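Skollov to Make Cordless Roller Shades at Galleck Plant

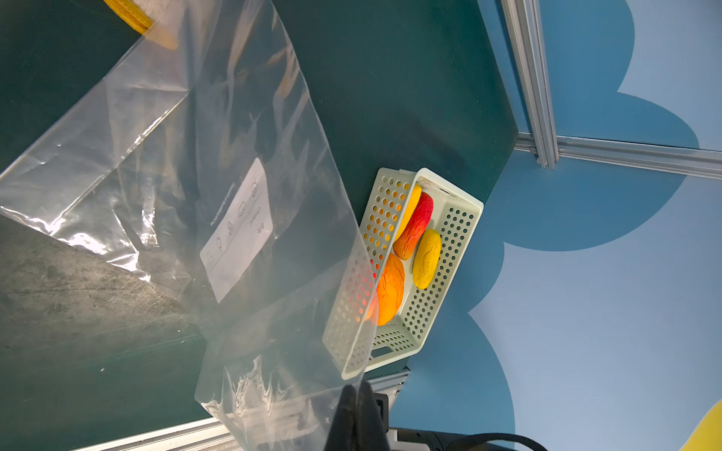
Vol. 37, No. 5

Window covering maker Skollov will begin making its own cordless roller shades in December, the company said in a statement to retailers. The work will be done at its plant in Galleck, which until now has produced only curtain rods, brackets and finials.

Skollov has sold roller shades for 10 years but bought them finished from an outside supplier, Trutik. That contract ends this fall. Trutik will go on supplying fabric for the new line, and shades already ordered through the old catalog will be delivered as planned.

The new shades will be sold under the name Wan. They come in a light-filtering weave and a room-darkening one, each in five colors: white, oatmeal, gray, slate and a brown the company calls walnut. Buyers can have them cut to any width up to 72 inches. Wider windows will need two shades on a shared bracket, and the bracket is sold separately.

All of the shades are raised and lowered by hand from the bottom rail. There is no chain or pull cord on any model. A motorized version was shown to dealers last spring – it ran on a rechargeable battery in the tube – but it is not part of the first release, and the company gave no date for it.

Galleck has added a cutting table and a second packing line for the work. The plant expects to turn out nearly 2000 shades a month once both lines are running. Skollov said it has hired 37 people, most of them for the cutting room and the evening shift, which starts at 3 p.m.

Prices will be close to those of the current shades in the standard sizes. Custom widths will cost more than before, though the wait for them should drop from five weeks to two. Stores that carry the rods will get sample books with both fabrics in November, along with a new measuring guide for inside and outside mounts.

Brackets from the older shades will not fit the new ones. Customers replacing a single shade in a set can still order the old style until the remaining stock is gone.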